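**Is Plunico ever going to be a TV series?**

Yes, and we're every bit as excited as you are! The studio at Zasville has ordered a first season, and Wenche Hedlund, who wrote the original board game, is working on the scripts herself.

**Do I need to play the game first?**

Not at all, though we'd love it if you did (one round takes 30 minutes, and you'll pick up the names of all the towns along the way). A kitchen table is plenty of room for it.

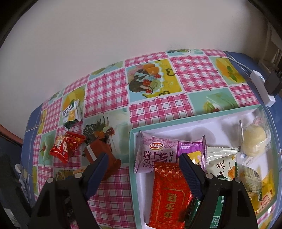 **When can we watch it?**

June is what we've been told, and we're holding on to that as tightly as anybody.

**Will old Hrubý be in it?**

Oh, we do hope so! Wenche has only said that he's in her first draft, so please keep your fingers crossed along with us.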